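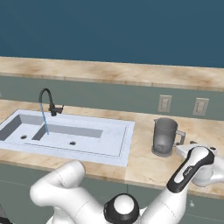
A kitchen counter with a sink on the left and a pitcher on the right.

Water price in Alberg goes up from May

Households in Alberg will pay more for tap water from May. The town council voted for the new price last night, with 12 members in favor. For a family of four, the bill will grow by around 23 dollars in a year.

The water company Sillis asked for the increase in winter. It says that the old pipes under the upper part of the town lose too much water, and that the repair can not wait longer. The first work will be done on Georgiou Street, where 1,128 homes are connected to the same main pipe.

"We know that it is not a good moment for anybody," said Radka Gashi, director of Sillis. "But every month we are fixing the same pipe again, and this also costs money."

Council member Sinan Soylu voted against. He wanted that the price stays the same for retired people and for families with small income. His proposal did not pass, but the council will discuss it again before summer.

Azra Spahić, who lives on Georgiou Street with two children, told us she had no water on three mornings during the last month. "If they really repair it, I will pay," she said. "Last time they promised the same."

During the work, the water will be closed between 9 a.m. and 2 p.m. on some days. Sillis will put a notice on the door of each building one day before. Residents who are 65 or older can ask for bottled water at the company office, which is open until 4 p.m.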